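# Recording basket demos in the simulator

These steps cover collecting teleoperated examples for the grocery packing task. You need a working Samonte headset setup and an account on the Nokent recording server. If the hands don't track yet, do the calibration page first.

## Before you start

1. Launch the simulator and load the `grocery_basket` task.
2. Set the episode limit to 515 steps. The default of 320 is too short for a full pack and will end the recording while you are still moving.
3. Check that the output folder has your operator name in it. Remedios Lagman merges the folders in March, and unnamed ones get dropped.
4. Turn on layout randomization. Leave the lighting alone.

## Recording an episode

1. Hold both hands open over the table until the status light in the headset turns green.
2. Press the left pedal to start.
3. Pick up one item at a time and place it in the basket. Use whichever hand is closer. Don't pass items between hands – that is a separate task.
4. Lower the item below the rim before you let go. Dropped items count as a failed episode even if they land inside.
5. Press the right pedal when you are done, then mark the episode as good or bad.

Record in blocks of seven and reset the headset between blocks. If you bump the basket, keep going and tag the episode `contact`. We want some of those.

## Choosing an order

Start positions change every time, so there is no fixed order. Look for anything close to the basket that could get in the way of your fingers, and clear it first. Items lying on their sides need a grip across the narrow part.

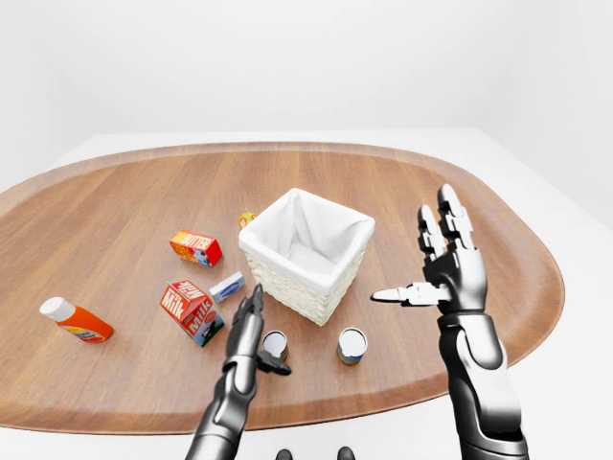
*Page last changed: March, 4:07 p.m.*

In a layout like this one, the can beside the left hand is a sensible first pick. The small yellow item behind the basket is harder, as the basket hides part of it. Lean your head to one side before reaching, and come in from above. The bottle on the far left can wait until the end.

## Uploading

Run `push_demos` from the Sollwood machine. It skips episodes marked bad. If the upload stalls after four retries, leave the files where they are and post the log in the Bonance channel.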